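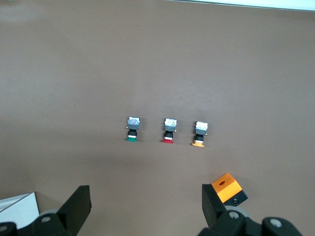
Figure 6.1 Three push buttons with green, red, and orange-yellow caps, set cap down on a tabletop.

Chapter 6
Push Buttons and Other Hand Controls

Terms to know: actuator, contact block, terminal, normally open, normally closed, momentary, maintained, enclosure

Most electrical equipment in a shop or plant is started and stopped by hand. A person presses a button, and a motor, a lamp, or a conveyor responds. The button itself does very little work. It opens or closes a small set of contacts, and those contacts pass a signal to the rest of the circuit. A student who can take a push button apart, name its pieces, and put it back together correctly is ready to wire the control circuits in Chapters 7 and 8.

6.1 The Parts of a Push Button

An industrial push button has two main parts. The actuator is the part the operator touches. It includes the colored cap and the threaded body that passes through a hole in the panel. The contact block sits behind the panel and holds the switching contacts. Wires are fastened to the block at its terminals.

When a button stands on its cap, as the three in Figure 6.1 do, the contact block is on top and the terminals at its sides are easy to reach. Many instructors ask students to begin in this position. Parts should be laid out in a row with space between them, and only one button should be opened at a time so that small pieces are not mixed.

Color carries meaning. In the practice panels used with this book, green is assigned to start, red to stop, and yellow to a return or reset function. The meaning of a color must always be checked against the drawing for the machine at hand -- older panels do not always follow current practice.

6.2 Normally Open and Normally Closed

A normally open contact passes no current until the button is pressed. A normally closed contact passes current until the button is pressed. Start buttons commonly use the first type and stop buttons the second. With a normally closed stop button, a broken wire has the same effect as pressing stop, and the machine comes to rest.
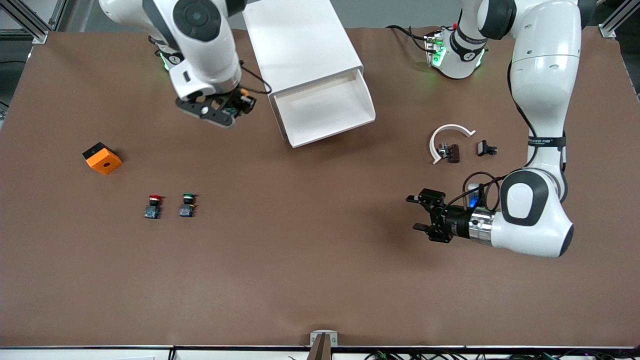

The position of a control matters as much as its wiring. A stop button must be within easy reach of the person at the work surface and must not be blocked by stock, tools, or moving parts. Buttons may be mounted in a panel door or in a small enclosure with a hole in its face sized to the threaded body. The Lambert training station, described in Appendix 2, accepts up to 6 buttons and may be used for all of the exercises in this chapter.

Before You Begin

Disconnect the supply and confirm with a meter that the circuit is dead. Remove rings and watches. Read the safety rules on page 84 and have the instructor initial the checklist -- this applies to every student, including those repeating the exercise.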